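## Flyer und Werbezettel selbst schneiden und falzen

Wer für den eigenen Laden Handzettel druckt, kennt die ausgefransten Kanten. Dagegen hilft eine frische Klinge, wirklich! Ich schneide höchstens 11 Blatt auf einmal, immer am Stahllineal und mit wenig Druck. 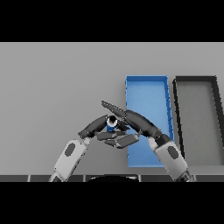 Beim Falzen erst rillen, dann knicken. Ein leer geschriebener Kugelschreiber tut es wunderbar, und die Farbe platzt am Knick viel seltener auf. Für unsere 1.000 Zettel zum Sommerfest in Irkness haben Morven und ich so vier Abende gebraucht (und es war herrlich!). Gefalzte Stapel über Nacht unter dicke Bücher legen.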